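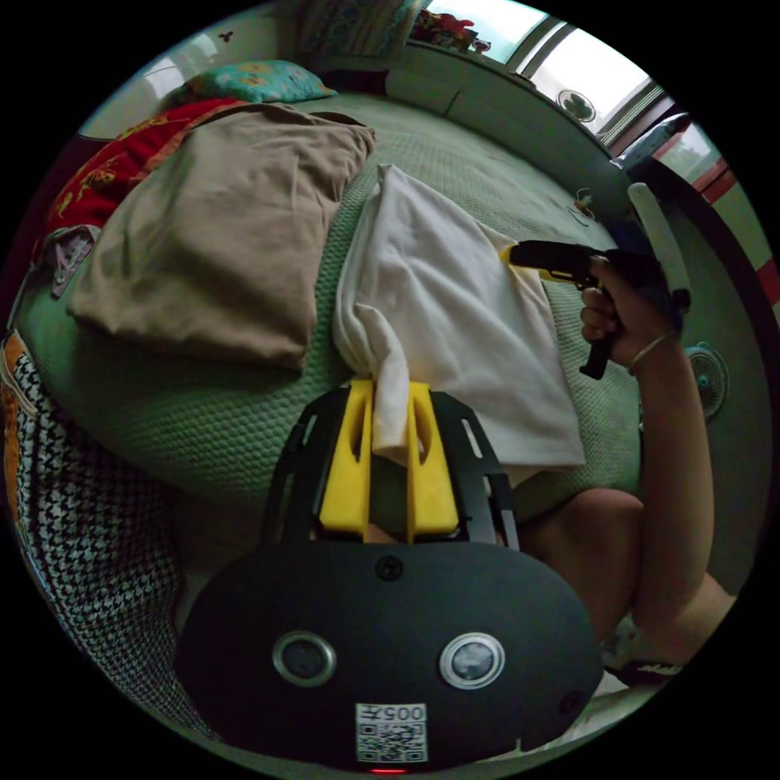 White cloth on the bed, one gripper on one corner, right-hand tool further along.

Notebook, cloth handling, March 2024

Moved from the bench to a real bed for this block. The bench set had got too easy: flat table, one colour underneath, cloth always put down in the same spot. Reisinger asked for bedrooms in the agreement, so bedrooms it is. The one we are using has a pale green bedspread with a honeycomb weave, and I have left the other bedding and the pillow where they were.

Task is the same as on the bench. Take the white cloth from wherever it has been dropped, get a corner in each hand, pull it straight, fold in half, fold again, put it down. Both hands on hand-held grippers, no arm involved at this stage. The Brorkitz arms get the recordings later.

Target for the block is 200 usable demonstrations. Stopped today at 100, of which 19 are marked as doubtful and need a second look before they go in. Most of the doubtful ones are the same fault: the corner goes into the fingers twisted, and then the first pull brings the twist along the edge and the fold comes out crooked. A person would just shake it out. With the grippers you have to let go and take it again, and I was not consistent about whether I did that or carried on. Need to decide. My own view is that we should keep the regrasp in the recording, start to finish, and throw out the ones where I carried on with a bad corner. If we cut the regrasp out, the policy has nothing to copy when it gets a bad corner itself, and it will get plenty.

Other notes from the session, in no order.

The weave is a nuisance. If the fingers come down too steeply they pick up a bit of bedspread along with the cloth, and you only notice when the whole bed cover starts to lift. Coming in low and nearly flat works better. Did this from demo 12 onwards and had much less of it.

Pillowcase-weight cloth only so far. Still have the heavier towel and the thin muslin to do. I expect the muslin to be bad.

Kneeling beside the cloth is the only way to reach the far corners, but it makes a dip in the mattress and the cloth slides towards you. Tried standing for a few and the reach was too long, my wrists ended up at the limit and the tracking jumped twice. Went back to kneeling. Put the knee down before pressing record and do not shift it during the demo.

Window light is strong on one side of the bed. Checked a few recordings in Fluson straight after and the cloth is readable in all of them, though the part nearest the window loses its fold lines. Worth doing some with the curtain drawn and some in the evening so that we are not training on one kind of light.

Speed. I got quicker as the day went on and the later demos are visibly hurried when played next to the early ones. The Brikska people had the same problem with their drawer task and ended up pacing to a metronome. I would sooner take a break every 20 minutes or so and see whether that does it.

Start positions: I have been dropping the cloth from about chest height and taking it as it lands. Good spread of shapes, but it nearly always ends up in the middle of the bed. Next time drop some near the pillow and some half over the side.

To do
Go through the doubtful ones, decide keep or drop, write the reason in the log.
Agree the regrasp rule and put it on the instruction sheet.
Wipe the finger pads, lint building up.
Charge both grippers overnight.
Towel set next, muslin after that. All three cloths are due with Reisinger in June.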